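Sorting Shapes at the Workbench: Project Report
Tusto workshop module, 1 April 2020

For our module project we had to take one ordinary toy and find out as much about it as we could. We picked a set of plastic shape blocks and a board to set them out on, and I'm so glad we did, as I'd have happily carried on for another month!

The brief from the module handbook was short. Choose an object, handle it, measure it, and say what makes it pleasant or awkward to use. Our first idea was a set of stacking cups, but they all behaved the same way. Blocks with different outlines gave us far more to argue over.

We worked on a light wooden board laid on one of the blue perforated tables. The holes in the table top caught anything small we put down, so the board earned its place straight away. Blocks went along the left side, which left the rest free for trying things out. 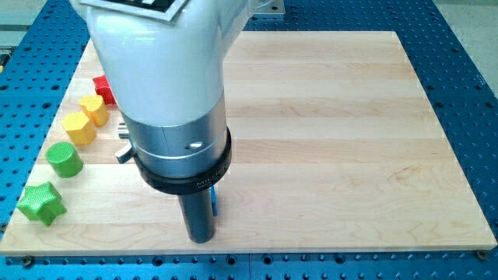 The hexagon soon became our favourite. Its flat sides give your fingers something definite to press on, and you can feel which way round it is without looking. The rounded, lobed shape was trickier (lovely to hold, but it kept turning in the hand). The red one with the angular points sat between the two, easy to grip but fussy to line up.

What surprised me most was the texture. The fine knurling on the sides makes a real difference to the grip, and I had expected it to be mostly decoration. We logged 132 pick-ups by hand over 2 afternoons in March and dropped a block 6 times. Most of those drops were the lobed one.

Colour helped as well. Once we had got used to the set we stopped saying the names of the shapes and just called out "red" or "yellow". That speeded things up, although it got muddled when someone said "yellow" and meant the yellow-orange one.

If we did it again I would try the whole test with eyes closed, and I'd want a second board with a rougher surface to compare. I would also write the results up on the same day, as my notes from the first afternoon were a mess.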